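Markar footbridge bearings - notebook, second strip-down
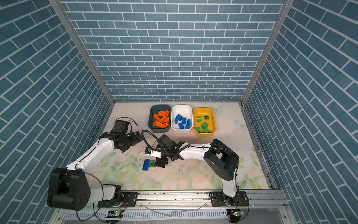

Page last changed: 14/02/2018

Carrying on from the page on the north abutment. Both rocker bearings from the south end are now out and on the bench. The downstream one came apart with the usual persuasion. The upstream one took most of the afternoon, and I had to drill out two of the holding bolts after the heads sheared. Bolt remains bagged and labelled with the bearing.

For anyone who hasn't read the earlier pages: the bridge is a riveted lattice footbridge, date plate 1919, single span. The council want to know whether the bearings can be freed and put back or whether we should be drawing up elastomeric replacements. The deck is not our job. Mac Giolla have the deck.

Downstream bearing. Pin is worn on the river side but still round enough to measure. Flat on the underside of the rocker, 25 mm long, where it has sat in one position for years. Packed rust between rocker and base plate, hard as brick in places. I don't think this bearing has moved since it was last painted, and judging by the layers that was a long time ago. Five coats on the side face, counting the red primer.

Upstream bearing. Worse. Crack in the base plate running from the bolt hole to the edge. Dye penetrant shows it clearly on the top and I could follow it down the side face, so it goes right through. The faces of the crack are dark and rusted except for a small clean part near the edge. So most of it is old, and the last bit may be from when I was hitting it. I have written that down because it will matter if someone later says the crack grew in service.

What a seized bearing does to the rest of the bridge: the span wants to get longer in May and shorter in winter, and if the end can't roll then the push goes into the abutment. The bearing stone at the south end has a crack behind it that lines up with the upstream bearing. Saoirse Mulligan thought the stone was damaged by frost. It could be both. I'd like to see it again with the vegetation cut back before either of us puts it in the report.

Ran the model again last night with the south end fixed. Horizontal force at each south bearing comes out at 159 kN for the full temperature range. The bottom chord is fine with that. The bolts are not, on paper, and two of the four on the upstream side were already loose when we got there, so paper and bridge agree for once. The fixed case ignores any give in the abutment, so the true force will be lower. I have not tried to guess by how much. If we want a better number we need a spring at the support, and for that we need something on the ground behind the wall. Karkari did a borehole for the car park next door and may let us have the log. Saoirse to ask.

Error on the previous page: I gave the file number for the old drawings as 1379. It is 1397. The drawing shows a bronze plate between rocker and base. There is no bronze plate in either bearing I have opened. Either it was never fitted or somebody took it out during a repair. There are scrape marks on the base plate that could be from removing one, but they could equally be from a chisel.

Hardness on the rocker: three readings on the clean end face, close together, in line with ordinary cast steel. Readings on the base plate were scattered and low. I suspect cast iron there. Cut a small piece from the corner next to the crack and it is going to Mirnard for a section and a proper analysis. If it is iron then welding the crack is out, and I would rather have a new plate made than mess about with stitching.

Grease: none left that I would call grease. Black crumbs in the pin hole. Kept a pinch in a jar.

Things to do

- Weigh both rockers before they are cleaned any further
- Photograph the crack again with the scale in shot, the first set is out of focus
- Find the torque wrench, last signed out for the north end
- Check headroom for the jacks at the south abutment, the drawing and my tape differ by the thickness of a packer
- Ask Mac Giolla when they want the deck boards off, we can't jack with their scaffold tied to the parapet
- Move the temporary timber packs if the river comes up again

The temporary packs were checked this morning. No crushing at the edges, wedges tight, one nail missing from the upstream cleat and replaced. Gauge on the south end read the same as when it was set, but the temperature has hardly changed so that says very little.

Next page will be the pin measurements, once the pins have been soaked and I can get the scale off them.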